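The Bed Is the Biggest Table in the House

Before I moved to Pollton I believed that a bed was for sleeping. Then I rented a room of 13 square meters, with a desk so narrow that a laptop and a plate could not stand on it together, and I began to do everything on the bed. I folded my laundry there. I sorted my bills there, I packed for trips there, and on cold evenings I also ate there, which I do not recommend to anyone with a pale sheet.

I mention this so that the reader understands why I was interested when Hilde Verschueren told me that she teaches people to fold clothes on a bed. She does not teach on a table or on one of those folding boards from the television. She wants a bed, made up with a sheet, and with all the usual things still lying on it.

"People clear everything away before I come," she told me at our first meeting. "Then I ask them to put it back. I want to see the phone, the papers, the bag. If you can only fold when the bed is perfect, you will fold two times a year."

Hilde grew up in a family of four sisters above a dry cleaning shop, and she worked in hotels for a long time before she began her lessons. The shop was in Grosenton, where I have never been, but she describes it so exactly that I feel I know the steam and the bell on the door. Her mother ironed, her father took the money, and the girls folded. There was one bed for all the folding. When a customer's shirt was on it, the girls were not allowed to sit down, even if the shirt was only in one corner.

Her method begins with something that looks like laziness. She takes the garment and lets it fall. She does not smooth it right away. First she looks for the part where the cloth has gathered, because that part decides where the hands must go. If you pull from the wrong corner, she says, the fold runs away from you to the other side, and you walk around the bed all afternoon.

Then she takes one corner and pulls it gently until it lies flat, and only after this she goes to the next one. I tried it with a bedspread at home. It took me longer than my old way, which was to shake the thing hard and hope. But my old way always ended with a glass of water on the floor.

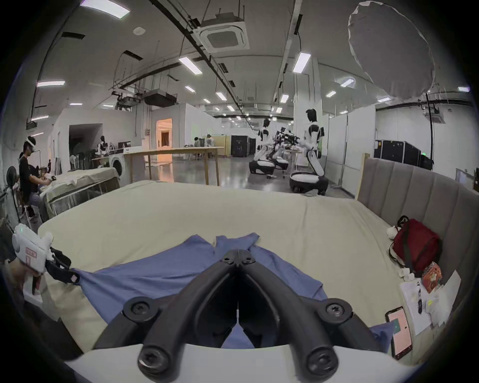
Blue cloth on a pale beige sheet, its raised fold still waiting, with a phone, papers and a small plush toy for company.

The color of the sheet matters to her more than I expected. On a pale sheet you can see the edge of a blue garment clearly, and also every hair and every crumb. On a dark sheet the edge disappears in the evening light, and you fold by feeling. She keeps to beige or gray. White, she finds, makes people nervous, and nervous people fold too tightly.

I also spoke with Wanda Park, who writes the household pages for a small quarterly called Brirnia and who disagrees with Hilde in almost everything. Wanda irons standing up and folds standing up, at a kitchen counter, with the radio on. She told me that a mattress is too soft for a good crease and too low for a good back. Last August she asked her readers where they fold their clean clothes, and 2,251 of them answered. The bed won easily. Wanda printed the result on the last page, under the recipes, and she is still a little angry about it.

"They are all wrong," she said to me on the telephone, and she laughed. "But I cannot write this to so many people."

On the matter of the back I must agree with her. After one hour with Hilde I could feel every meter of that bed. Hilde kneels on the floor when she is tired, or she puts one knee on the edge of the mattress, and she changes the knee often. A high bed is kinder. If you have a low one, take a cushion for the floor and do fewer things at one time.

What to do with the small objects was for me the most useful part of the lesson. Hilde sends soft things to the head of the bed: bags, pillows, a child's toy. Hard and flat things go to one side, in one group, so that no sleeve can sweep them down. Cups she does not like, but she accepts that they will come. She asks only that they are empty.

Papers are a more serious problem. A paper under a folded sweater goes into the closet with the sweater and stays there until winter. She once found a train ticket in a stack of towels at the Oyelaran, the hotel where she was head of linen, and it belonged to a guest who had left the month before. The hotel had 600 towels in use in the summer season, and after that ticket she asked her team to run a flat hand under every stack before they lifted it. I do it now too. So far I have found a receipt from the pharmacy and one sock.

For the fold itself she has no secret. Sides to the middle, bottom to the top, and then once more if the shelf is shallow. She presses with the side of her hand – never with the palm, which is warm and leaves a soft place in the cloth – and she counts to three before she lets go. A big garment she turns by a quarter when she has finished one half, so that she always works toward herself.

At the end of my lesson she unfolded everything again and left it on the bed in a heap. I looked at it for a moment. Then she put on her coat, wished me a good evening and told me to start with the blue one.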